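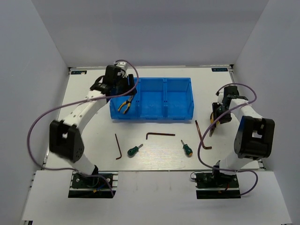

Pitum two-arm bench with the Cuadros hand tool set and the three-compartment bin.

Pitum Two-Arm Recording Bench
Made by Nidico
Availability: built to order, ships in May

You want a robot that puts tools away. Before that, you need a person who will put tools away through a robot, over and over, while everything is written to disk. The Pitum bench is the furniture for that second, less photogenic part of the job.

It comes as one piece: two arms mounted on the near side, a white work surface, gray walls on three sides, and the recording software already installed on the computer underneath. You bring an operator and a task. We suggest a chair with a decent back.

What it does

An operator moves a pair of hand-held controllers and the arms follow. The bench saves the joint positions, the gripper positions and the camera video against a single clock, and files each attempt as its own episode. At the end of an attempt the operator presses the left pedal for "keep" or the right pedal for "throw away." The right pedal is rated for heavy use.

Episodes you throw away are not deleted. They go into a separate folder with the reason, if the operator bothered to type one. Several customers train on these too, usually after a few weeks of swearing they never would.

The walls

People ask if they can save money by leaving off the walls. You can, and then your learning system will study your coworkers' sweaters. The pale gray was picked to be dull, and we have had no complaints that it is too interesting. The walls also stop a dropped screwdriver from going behind the desk to live with the others.

The Cuadros hand tool set

Sold with the bench or separately. Pliers with yellow and black handles, hex keys in a dark brown finish, short screwdrivers with green handles, and a bright blue bin divided into three compartments with a low lip at the front.

We went through a lot of tools to get here. Pliers swing open when you least want them to, which makes them an excellent teacher and a poor first task. Hex keys lie flat and give a gripper very little to hold. The screwdrivers roll. If your system can cope with this set in any starting layout, it has earned a look at your real workshop.

The bin is meant to be argued over. Decide before you start which tool goes in which compartment, write it on the wall, and make every operator follow it. A site that skipped this step sent us 200 episodes in which the pliers had three different homes. The model learned to hover.

Recording with it

Start with one tool and one arm. Add the second arm once the operator has stopped apologizing to the first. Change the layout between attempts; the software can suggest a fresh one and show it as an outline over the live view, so you are not left to trust a tired person's idea of random.

Keep the cables in their loops. They look untidy, and every new owner tries to tie them flat on day one. The slack is there so the forearm can reach the back of the bin. Please leave it alone.

Specifications

Arms: 2, with parallel grippers
Work surface: 700 mm deep, matte white
Weight, assembled: 63 kg, so find a friend
Recording: joint positions, gripper positions, fixed camera view, pedal marks
Episode format: open, documented, readable without us
Power: one wall outlet, plus one for the operator's coffee

In the crate

Bench with both arms fitted
Wall panels and corner fittings
Pair of hand-held controllers
Foot pedals
Fixed camera and bracket
Spare gripper fingers
Printed setup guide, in a font size we now regret

Not in the crate: the tool set (unless ordered), the chair, patience.

Options

Pesance review software. Plays back episodes side by side and flags the ones where an arm sat still for a long time. Sometimes that is a fault. Sometimes it is lunch.
Soft finger covers. Better on hex keys, worse on everything greasy.
Second bin, same blue. We tried offering other colors and spent a month answering emails about shades.

Setup and training

Yurani Paucar runs the setup calls. She will have you square the walls, zero the arms and record a short batch of throwaway episodes while she watches. She will then tell you to slow down. Everybody is told to slow down. Book the call when you get your shipping notice and have the crate open before it starts.

Returns

Benches can be returned unused in the original crate. Finger pads, pedals and anything marked with a paint pen are yours to keep.

Page revised 25/03/2019. Benches ordered before this date shipped with the old pedals, which squeak. Write to the Nidico service desk with your serial number and we will send the quiet ones.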